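Windthorpe Facilities Forum
Furniture and Fittings > Work surfaces in shared rooms

Posted by: j.matar
January 31, 2024

Colleagues are invited to comment on the draft guidance for shared rooms at Windthorpe before it is issued. The draft proposes that large work surfaces be white as standard, and that each be wiped down at the end of every booking. The Puvodico range has been priced at 3000 for the ground floor, delivery included.

Comments should concern the surfaces and their care. Seating will be dealt with separately.

Jad Matar
Furniture and Fittings

Posted by: ollach_rooms

Thank you for circulating the draft. The Ollach building changed to white surfaces in November and our experience has been favourable. Marks are noticed early and are dealt with before they set. We would ask that section 2 state plainly which cleaning products are permitted, as the present wording leaves this to the person who made the booking.

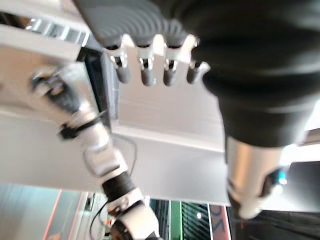
We would also ask that cables be kept clear of the edges while a surface is being wiped. The draft is silent on this point.

Posted by: k_rawashdeh

I must record my disagreement on colour. White shows every scuff, and under strong light it is tiring to work at for a whole afternoon. A pale grey would meet the same need. I also consider a wipe after every booking excessive where a booking lasts under 60 minutes.

Posted by: ollach_rooms

With respect, short bookings are the ones that leave the most marks in our building. We would not support an exemption. On glare, we accept that the matter deserves a trial.

Posted by: j.matar

Both points are noted. Section 2 will be amended to list the permitted products, and a line on cables will be added. A grey sample has been requested for comparison. The rule on wiping stands for the present.

Posted by: k_rawashdeh

I am content with the sample. My objection to the wiping rule remains, and I should like it attached to the draft.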